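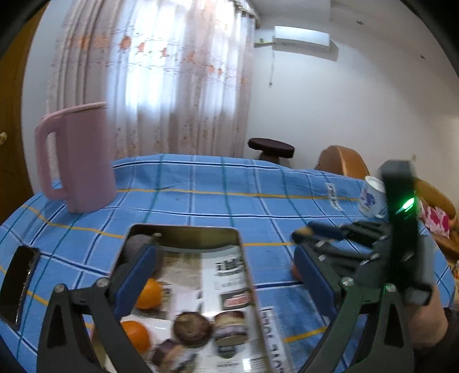 Regula Wallner wrote under my first short note that a metal tray with newspaper print looks dirty after one month, and that she would never put fruit in it. I thought about her comment for a long time, and I want to answer it with this longer review of the Prurka tray.

I bought it in June of last year, so I have used it for more than one month. It stands on our table with the blue plaid cloth, and most days there are oranges in it. The print is still good. There is one fine scratch in the gray part, which I made myself with a fork. The gray and beige pattern hides crumbs quite well, and maybe this is what Regula means. I wipe it with a soft cloth and a little dish soap. I have not tried the dishwasher, so I cannot say anything about it.

What I like: the rim is raised a little, so an orange does not roll off when I carry the tray to the kitchen. The corners are rounded and do not catch on the tablecloth. The inner wall has a brownish-gold color that I find warmer than plain steel.

What I like less: the rim is thin, and with a full load it presses into the fingers. Also the shine. Under our lamp there is always a bright spot on the bottom, and from my chair it disturbs me a little.

My sister has the Hasus tray, which is deeper but also heavier. For soup bowls I would take hers. For fruit and something sweet with the coffee I stay with mine.

I give 4 stars out of 5.

Notburga Brunner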